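Small Objects, Steady Hands

At the Wenden Technical Institute, the advanced robotics course begins with a dressing table. Students in the manipulation project, now in its second year, spend much of the spring term handling cosmetics with a pair of hand-held grippers, producing the demonstrations from which their software will later learn.

The subject was proposed by Aileen Panganiban, who directs the course. Household tasks of this kind are familiar to every student, she explains, yet they demand a degree of care that factory exercises seldom require. A lipstick tube rolls. A compact must be held firmly enough to lift and gently enough not to mark.
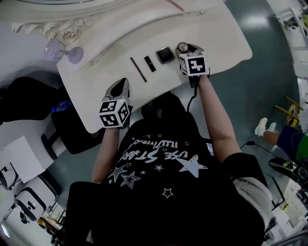
Each team is expected to contribute up to 198 demonstrations by the end of March. Students work in sessions of 90 minutes, and every attempt is logged, including those in which an item is dropped. "The failures are kept," says Panganiban. "A student who discards them has thrown away half the lesson."

The printed markers on the grippers allow the position of each tool to be followed as it moves. Learning to keep them in view takes practice - most first-year students need several sessions before their recordings are accepted.
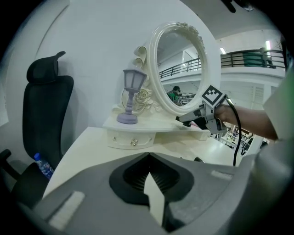 Funding remains modest. A grant of $2,000 from the Ocampo Fund covered cables and replacement parts, and the institute has supplied the workspace. Nine students are enrolled this term. Their results will be presented at the Maltutby student competition, where teams are judged on the quality of their records as well as on the performance of their finished systems.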